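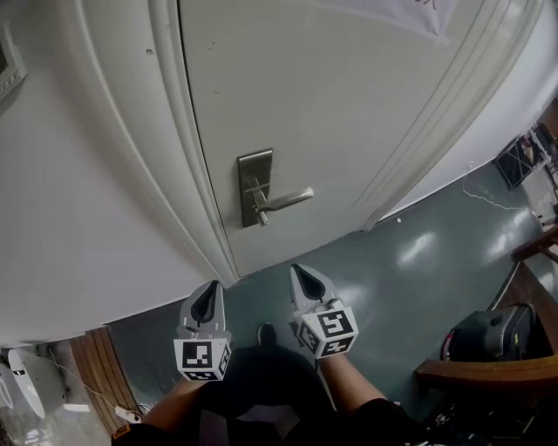
Zubaida Swati had expected to start the second half on the bench. Her coach at Tramov told her at the interval that she was going on at left wing, and that she should stop tracking back so deep.

"I had maybe two minutes to get my shin guards on," she said. "I didn't have time to be nervous."

Tramov were a goal down to Feltura at that point in the February cup semifinal, and had managed one shot on target. They won 3-1. Swati scored the equalizer eight minutes after coming on, cutting inside the full back and hitting a low shot that went in off the far post, and she made the third with a corner.

Speaking the next morning over the phone, she went through the game in order, starting with the part she watched from the side.

"Feltura pressed us high and we kept trying to play through the middle. Every time we did it, we lost the ball. From the bench it looked simple. You want to shout at people, but they can't hear you, and they're the ones with somebody running at them."

The attendance was 1,907, the biggest crowd Tramov have played in front of this season. League games at their own ground usually draw some 600.

"You notice it at corners," Swati said. "Normally I can hear single voices. I know whose uncle is yelling. This time it was just noise."

The corner for the third goal was a routine the team had dropped before Christmas. Swati was supposed to play it short. She saw that Feltura had left the near post open and went for that instead, and center back Mughal got there first.

"She wasn't expecting it either, to be fair. She told me she shut her eyes. The coach asked me afterward why I changed it, and I said I'd seen the gap. He said all right, but tell someone next time."

Coach Kianoush Mazandarani was less interested in the goals. He pointed to the last 20 minutes, when Feltura had most of the ball and got very little from it.

"We have thrown away leads this year," he said. "Against Cleltovar we were ahead with five minutes left and lost. So I was watching our shape, and our shape was good. Zubaida won three tackles on her own side of halfway. I told her not to track back and she did it anyway, at the right time."

He would not say whether she will start the final. The player she replaced, who had been carrying a sore hamstring, is expected to train again within days.

Swati said she had not asked him.

"I'd like to start, everybody would. I've come off the bench most of this season and I've got used to how it works. You see where the space is. But your legs are cold for the first few minutes and you can look a bit silly."

The final is against Cleltovar, who beat Tramov in both league meetings. Tramov have been given 200 seats behind one goal - fewer than the club asked for - and Swati has already had messages from cousins wanting tickets.

"I can get two," she said. "My parents are having those."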